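Peer coaching pairs: do you rotate or keep the same partner?
Forum: Managing People > Mentoring and Coaching

rheadumlao
We run a peer coaching program at Clovatley, in the claims support division. There are 65 people in it right now. Everyone gets a partner from a different team, they meet every other week for an hour, and after six months we shuffle the pairs.

The April shuffle is coming up and I have a pile of emails asking me not to do it. People say they finally got comfortable with their partner and don't want to start over. My boss wants the shuffle to go ahead so people get to know more of the company. What do you all do?

g_tiwari
Keep the pairs. It takes most people three or four meetings to bring up anything real. Before that you get complaints about the ticket system. If you break them up at six months you lose the half that was worth having.

dariusz_z
I'd rotate. We kept pairs together for two years at Murken and by the end a lot of them were having lunch and calling it coaching. Nice for them, but the program was paying for cover on the phones.

g_tiwari
That sounds like a problem with the pairs having no goals. You can fix that and leave the pairs alone.

dariusz_z
They had goals. They had a form for goals. After a year with the same person you both know what goes on the form.

kieu2
Can you let them choose? We ask each person privately, "Same partner or new one?" Both have to say same, otherwise both get moved and neither is told who asked. Skallow has 200 people in the program and it hasn't been much work. One spreadsheet.

rheadumlao
How many stay?

kieu2
More than half the first time, fewer the second. I don't have the sheet in front of me. The main thing is that a person in a bad match can get out without a conversation about it.

g_tiwari
I like that, with one problem. If I say "same" and then I get moved, I know exactly who asked.

kieu2
True. We move a few of the matched pairs anyway and say so up front, so it isn't certain. Some people grumble about that.

dariusz_z
So you are rotating people who both asked to stay, to protect the ones who didn't. I think I'd grumble too.

charito_l
I've been on the receiving end of this so I'll give that side. I had the same partner at Belmonte for most of my time there. She was the person I went to when I was passed over for team lead, and I would not have told that to somebody I met two weeks earlier. After the shuffle I got a perfectly pleasant man from billing and we talked about scheduling for six months.

What helped was that the company didn't mind if old partners kept meeting. They just didn't count it as program time. So we did that, on our own lunch hour, and I kept seeing the man from billing too.

One more thing, Rhea. Where do your pairs meet? Ours went much better once we stopped using the glass meeting room by the elevators, where everyone could see who was upset. An ordinary corner with a soft chair was fine. 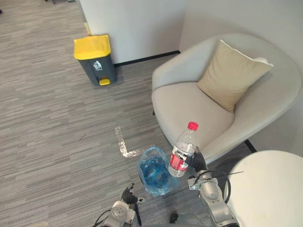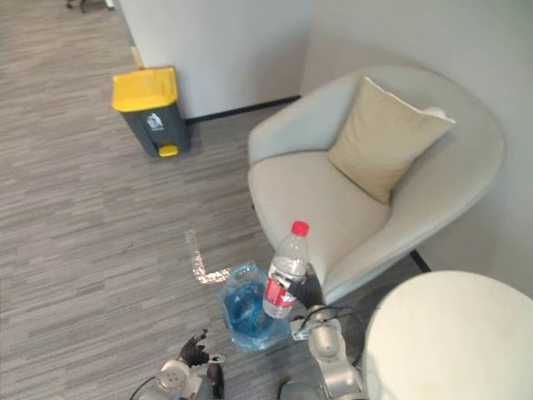 Also put a stop time on it. An hour is long if one person is having a bad week and the other has calls waiting. We did 45 minutes, with the last few for deciding what to talk about next time.

rheadumlao
They mostly book the small conference room on our floor. It does have a window onto the hallway. I'll ask about it.

On the shuffle, I think I can sell my boss on asking people first and letting old partners keep meeting on their own time. I'm less sure about moving pairs who want to stay.

dariusz_z
Put an upper limit on it, whatever you decide. Eighteen months and then everyone moves. I still think six is about right, but I can see I'm outvoted.

g_tiwari
Eighteen I could live with. Tell them the date when they start, so it doesn't land in their inbox as a surprise.

kieu2
Send the question out at least 3 weeks ahead. People on leave miss it otherwise and then you're guessing for them.

rheadumlao
Will do. The draft goes to my boss this afternoon and I'll post what she says.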